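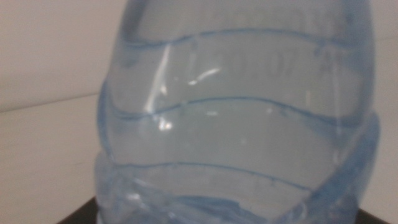 Rusora Greifdaten, Teilsatz Flaschen

Stand: 2019-08-13
Ansprechpartnerin: Elaheh Nazari, Projekt Berna

Inhalt

Der Teilsatz enthält Demonstrationen zum Greifen und Umsetzen transparenter Kunststoffflaschen. Alle Episoden wurden teleoperiert aufgezeichnet. Skriptgesteuerte Bewegungen sind nicht enthalten, auch nicht beim Rückweg in die Ausgangslage.

Pro Zeitschritt liegen vor:

Bild der Handgelenkkamera (RGB)
Gelenkwinkel und Gelenkgeschwindigkeiten
Greiferöffnung, normiert auf 0 bis 1
Sollpose des Greifers im Basiskoordinatensystem

Tiefenbilder fehlen. Der Sensor lieferte auf durchsichtigem Kunststoff zu viele ungültige Werte, die Spalte wurde ab Version 4 entfernt.

Umfang

Rund 80 Episoden je Flaschentyp, 11 Typen. Die Aufteilung in Training und Test erfolgt nach Flaschentyp, nicht nach Episode. Wer anders aufteilt, bitte in Veröffentlichungen angeben.

Ablauf einer Aufnahme

Flasche auf die Ablage stellen, Lage zufällig verdrehen.
Arm in Ausgangslage fahren, Aufzeichnung starten.
Anfahren, greifen, anheben, am Ziel absetzen.
Ergebnis im Feld success eintragen (0 oder 1).

Fehlversuche bleiben im Datensatz. Abgebrochene Episoden tragen zusätzlich aborted = 1 und werden vom Ladeskript standardmäßig übersprungen.

Hinweise zu den Bildern

Im Nahbereich füllt die Flasche fast das ganze Bild. Verschluss und Hals liegen dann außerhalb, der Greifer ist nicht in jedem Bild zu sehen. Die Oberfläche wirkt leicht unscharf, Glanzlichter auf der Wand sind weiß. Prägeschrift im Kunststoff ist meist nicht sicher lesbar und wurde nicht annotiert. Ein Füllstand wird nicht angegeben.

Laden

Das Skript broltamard_load liest Sequenzen in Blöcken von 64 Zeitschritten. Kürzere Restblöcke werden mit dem letzten Zustand aufgefüllt, die Maske steht in valid.

Bekannte Fehler

Bei den Aufnahmen aus dem Januar ist die Greiferöffnung invertiert gespeichert. Das Ladeskript korrigiert dies, die Rohdateien bleiben unverändert. Die Kalibrierung der Handgelenkkamera liegt im Ordner alipour.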